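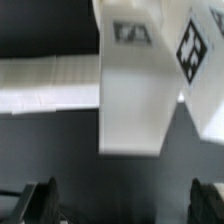 How many times must a person show a task before the arm can try it alone?

For the block task we plan 200 good demonstrations, and we hope for a first trial after the first half of them. The number is a guess from earlier work in our group. With a simpler task we needed fewer, and with a cable task we never had enough.

News from the Zostholm bench, by Rizal Oei

Many readers wrote to us after the last newsletter and asked what we do all day now that the arm is working again. The short reply is that we collect examples. One of us guides the arm by hand controls, the small camera at the wrist records, and the positions of the joints are saved together with the pictures. Later the learning program gets all of it and tries to find out which movement belongs to which view.

The object at the moment is a large white block with square black-and-white markers on its faces. The markers help us to know where the block is and how it is turned. We use them for checking only. The learning program receives the camera view and the joint positions, but it does not receive the block position that we calculate from the markers. Gerrit Verstraete asked in the spring if the program could still learn to look at the markers and forget the shape of the block. It is a fair question and we don't have a full answer. Our plan is to record a smaller set with a plain block in November and compare the two.

A matter which took more time than expected is blur. The wrist camera moves with the arm, so when the operator is in a hurry the markers become soft and our checking software loses them. One marker can be clear while its neighbour is smeared in the same moment. At first we threw away every recording where this happened. Then Gerrit looked through the rejected ones and found that most of them were good demonstrations with one or two bad moments. Now we keep them, and we write in the log how long the marker was lost. Only if it is lost during the closing of the fingers do we record again.

The operators have also agreed on some habits, which I write down here for the people who join us after the summer:

Start with the gripper open and wait 2 seconds before the first movement.
Come to the block slowly. It is allowed to stop and think, but please not longer than a breath or so, otherwise the arm learns to stop too.
If you miss, open the fingers and try again in the same recording. Do not delete it. Mark it as "recovery" in the log.
After every 20 recordings, change the operator.
Turn the block to a new angle each time, also to the ugly angles where it is hard to reach.

The last point is the one we forget most. When I checked my own first day, nearly all my blocks stood in the same comfortable direction. I had believed that I was mixing them well! Gerrit has since made a list of random angles, printed on paper, and we cross them out with a pencil. It is not modern but it works.

About the recovery examples there is still a discussion between us. I like to have many of them, because a real arm will miss sometimes and should know what to do then. Gerrit is afraid that the program will learn the missing as well as the repair. For now we put them in a separate folder, so that we can train with them and without them and look at the difference.

Some words about storage. Each recording takes around 500 megabytes before we reduce it, and the old disk from the Norkomlow project was filling up quickly. We have moved the finished sets to the shared server, in the folder "block_wrist". Please do not rename the files, even if the names look strange. The log finds the recordings by their names, and repairing the links last month cost me a whole afternoon.

We still look for people who would like to try the controls for an hour or two. You don't need any experience - in fact we are glad for beginners, as their movements are different from ours and the set becomes richer. Left-handed people are especially welcome, at present we have none. Write to me or leave a note in the post box of the robotics room, second floor, next to the Cultura reading corner.

The next report will come when the first trained version has been on the arm. Gerrit thinks it will push the block over. I think it will stop just in front of it and wait.

R.O., July 6, 2020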